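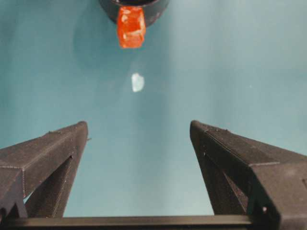 Figure 1. Gripper over the blue work surface.

Salt Intake and Blood Pressure in First-Year Students Living in Residence Halls

Project report, Introduction to Nutrition Science
Kalkidan Woldegiorgis and Chin-lung Choi
Submitted Mar 2, 2024

Background

Sodium is needed for nerve and muscle function, but most people eat more of it than they need. A diet high in sodium raises blood pressure in many adults, and high blood pressure is a risk factor for stroke and heart disease. Most of the studies we read for this class looked at people over 40. We wanted to know how much sodium students our own age eat after they move into a residence hall, and whether a small change in what they eat would show up in their readings.

Students at Gumham College can eat at two places on campus. Fekete Hall serves cooked meals and posts nutrition sheets next to the menu. The Rultside snack counter sells packaged noodles, sandwiches and chips, and stays open late. Neither of us works for the dining service.

Participants

We recruited 11 first-year students through a sign-up sheet in the residence hall lobby. All had moved in during August. Students who took blood pressure medicine or who had a kidney condition were not included. Everyone signed a consent form approved by our instructor. One person dropped out before the second week because of a schedule change, and that person's data is not used in the results.

Methods

The project lasted six weeks. For the first three weeks, participants ate as they normally would and filled out a food diary. For the last three weeks, we asked them to replace one packaged snack or instant meal per day with something from a list we gave them. The list had fruit, unsalted nuts, plain yogurt, boiled eggs and oatmeal on it.

Sodium was worked out from package labels and from the Fekete nutrition sheets. When a food was not on either one, we used the closest match in the course food table. Participants wrote down portions in cups, slices or pieces, and we converted these to grams.

Blood pressure was taken with a home upper-arm cuff in the hall study room. Each person sat for five minutes first, with both feet on the floor and no talking. We took two readings and used the average. Participants were asked not to have coffee or exercise in the half hour before.

Results

Average sodium intake in the first three weeks was 3228 mg per day. The general advice for adults is to stay under 2300 mg. The largest sources in the diaries were instant noodles, deli sandwiches, pizza and bottled sauces. Bread also added more than we expected — it does not taste salty, but people eat a lot of it.

In the last three weeks, the average went down by about 500 mg per day. Most of the drop came from people giving up instant noodles in the evening. Two participants showed almost no change. One of them told us he had kept his usual snacks and eaten the yogurt as well.

Blood pressure did not change in a clear way. Some readings went down a little, some went up a little, and the differences were within what the cuff manual gives as its normal error. Nobody had a reading high enough at the start to be referred to the health center.

Discussion

The drop in sodium was larger than we predicted in our proposal. Swapping one item a day seems to be easier to keep up than following a full diet plan, and several participants wrote this in their comments.

There are a few likely reasons the blood pressure readings stayed flat. The participants were young and healthy, so there was not much room for the numbers to fall. Three weeks is also short. Sleep and stress were not measured, and the last week overlapped with midterms.

Limitations

The group was small and there was no control group. Food diaries depend on memory, and people tend to leave things out, mostly drinks and late snacks. Diaries that were filled in the same day had more entries than those filled in on the weekend. We also could not tell how much salt was added at the table. Restaurant meals were a problem. Four people ate often at Jatness, a noodle place near campus that does not give out nutrition information, and for those meals we had to estimate.

If we did this again, we would have participants take a phone photo of each meal, take readings at the same time of day, and run the project for a full semester with a comparison group.

Division of work

Kalkidan recruited the participants, took the blood pressure readings and wrote the Methods and Results sections. Chin-lung entered the diary data, did the sodium conversions and wrote the Background and Discussion. Both of us worked on the Limitations section. The blank diary form and the snack list are in the appendix.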